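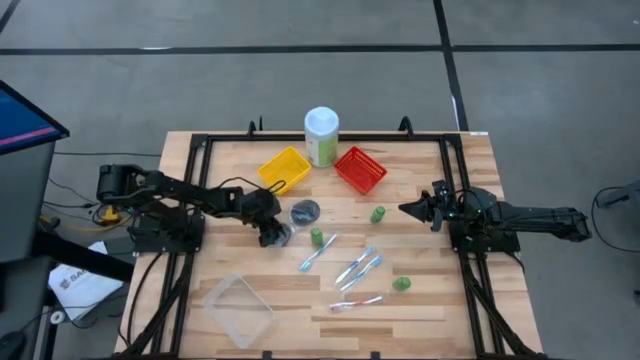
Chapter 5
Sorting and Storing Small Household Goods

Most of the clutter in a home is made up of small things. A sofa stays where it is put, but bottles, cups, lids and packets drift from shelf to counter to table and collect there. Sorting them starts with a clear work surface and a decision about groups. Goods can be grouped by what they are made of, by size, by how often they are used, or by the room they belong in. Take the three small green bottles on the table: they share a size and a color, and a beginner will usually put them together before looking at anything else. The yellow basket and the red basket could each be given to one group, while the white container with its lid is taller and would be better placed behind them on a shelf. A clear plastic cup is harder to place. It may belong with the kitchen goods, or it may serve as a holder for smaller items.

In this chapter you will learn to choose a grouping that suits a household, match containers to their contents, and write a label that another person can follow. You will need the storage plan you drew in Chapter 4.

5.1 Why groups come first

Many people buy containers before they know what will go in them. Mansa Adjei and Maiara Guerra kept a record of one family's hall closet in Worlow for a month. The closet held 527 items. The family had bought new boxes twice, and both times the boxes filled up with unrelated things – batteries with shoelaces, candles with tape. In July the family emptied the closet onto the floor, made the groups first, and went back to using the boxes they already had.

A group should be easy to name in one or two words. "Sewing" is a good group. "Things for later" is a poor one, and it tends to grow.

5.2 Open and closed containers

Open baskets suit goods that are picked up every day. Lidded containers suit goods that must be kept free of dust or that spill easily. Mesh lets air through and shows part of the contents, but very small items such as pins can slip out – line the bottom with paper or card before using it for these.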